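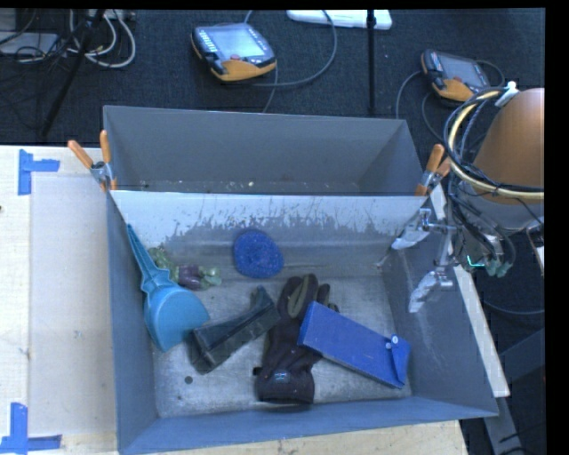
Barış Kocabaş
Technical Officer, Materials Workshop

August 18, 2020

Limewash trials, continued. Second coat on the test boards.

The boards prepared with the Gralov putty received their second coat this morning. The mix was kept at the proportions used for the first coat so that the two may be compared fairly. The putty had been standing under water in its tub with the lid on, and was stirred by hand until no lumps could be felt against the paddle. It was then let down slowly and passed through the fine sieve. Very little was left on the mesh.

The boards faced with the Prokel render were dampened before coating, first with the hand sprayer and again after a short wait. The sprayer nozzle gives an uneven fan and leaves dry stripes on the left of each pass. I have gone over these with a wet brush. A replacement nozzle should be ordered before the September series, and the old one should be thrown away and not returned to the drawer.

Board 7 was coated without dampening, as agreed with Tóth. The difference was plain at once. The wash dragged, the brush marks stayed open, and the surface had turned chalky to the touch before the next board was finished. Colleagues who have asked whether the dampening step may be left out on small repairs are asked to look at board 7 before raising the matter again.

Pigment. The yellow ochre was soaked overnight in a jar and added as a slurry. It went in cleanly. The dry ochre added to the smaller batch did not, and streaks were still coming off the brush at the end of the work. Soaking is to be the standard method from now on. Labels on the pigment jars must give the date of soaking as well as the name of the colour. Two jars on the upper shelf carry neither and I have set them aside.

Quantities. 200 g of ochre slurry to the large batch. This gives a stronger colour when wet than is wanted, but the first coat dried back a good deal and I expect the second to do the same. Colour is not to be judged until the boards have been left alone for a week. I would remind all users of the room that the boards on the north rack are not to be turned, stacked or wiped.

Drying conditions. The window was kept closed and the blind lowered. The room was close and the hygrometer by the door read higher than the one by the sink, as it has done since the spring. The two should be checked against each other and one of them corrected. Until then, readings in this book are taken from the instrument by the door.

Rub test on the first-coat boards, done before recoating: dark cloth, light pressure, 2 passes in the same direction. Boards with casein in the mix left a faint mark on the cloth. Boards without left a heavier one, strongest towards the bottom edge, where the wash had gathered. The Faltov sample left almost nothing, although it also has a slight sheen which the client is unlikely to accept on an old wall. I have noted this on the sample card.

Cleaning. Brushes were rinsed until the water ran clear and hung with the bristles down. Lime water is not to go down the small sink. It goes into the settling tub, and the sludge is removed when it reaches the painted line. Goggles are required for sieving as well as for brushing. One pair has a perished strap and has been taken out of use.

Outstanding: third coat on all boards except 7; nozzle; comparison of hygrometers; a fresh stock of dark cloth of the same weave, as the present roll is nearly finished and a change of cloth part way through would spoil the rub results.

B.K.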